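05/07/2018

Up before the alarm, which I resent, and decided that if I was going to be awake I might as well deal with the clothes. They have been living on the chair since Mervyn Ackroyd's retirement do, and the chair has started to lean. I carried the lot over to the bed in two trips and tipped it out.

It is a humbling thing to see everything you wear in one place. I had thought of myself as a person with some range. I own navy. I own a slightly darker navy. There is one yellow shirt, bought in a good mood, which still has the spare button in its little bag.

Pilar rang while I was matching socks and stayed on the line for the whole of the sock business, telling me about the job at Castellanos. They have offered her the desk by the window and 67 dollars a week more, and she can't decide which of the two she is more suspicious of. I said take both. She said that was the kind of advice people gave when they were folding something. Fair enough, I was.

Her method, since I asked, is to lay each thing flat on the bed before folding it, smooth it with the side of the hand, sleeves in, thirds, done. Mine has always been to hold the garment up by the shoulders, chin on the collar, and hope. I tried hers. It takes longer and the results are better, two facts I kept from her.

So the navy pile went through the Pilar Arancibia system one piece at a time, on the light blue sheet, with the mustard and navy blanket shoved over to the side in a heap and the long pillow left where it was up against the wall. The dark one with the light grey stripe across it was the first I did that looked like something out of a shop, at least from the doorway. I then picked it up wrong and had to do it again.

The piece of cardboard is still leaning behind the bed. I have been meaning to take it down to the recycling since October and have now dusted it twice, so I suppose it's furniture.

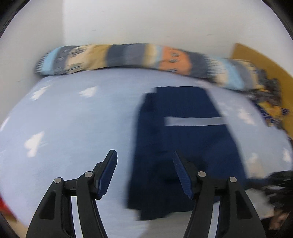

Later

Finished by 10:35, with a break for toast. Four stacks on the bed and nowhere to put any of them, the dresser being full of things I don't wear. This is the part of the job I never remember until I get to it. I pulled out the bottom drawer and found three swimsuits, a tablecloth, and the instructions for the Votberg lamp, which I gave away two apartments ago. Kept the instructions. No idea why.

The swimsuits went in a bag for the thrift store, along with the gray pants that require me to stand up all evening. The yellow shirt got a reprieve. I tried it on in the bathroom mirror and looked like a man about to sell somebody a boat – but a friendly one.

Mervyn came by at lunch to return the casserole dish and put his head around the bedroom door without being invited. He said it looked very organized. He has been retired nine days and is already visiting people. I gave him soup and he told me about the Preklow account from start to finish, including the parts I was there for.

The bag is by the front door. The chair is clear and still leans, so it wasn't the clothes. I sat in it this evening to take my shoes off and hung my sweater over the back.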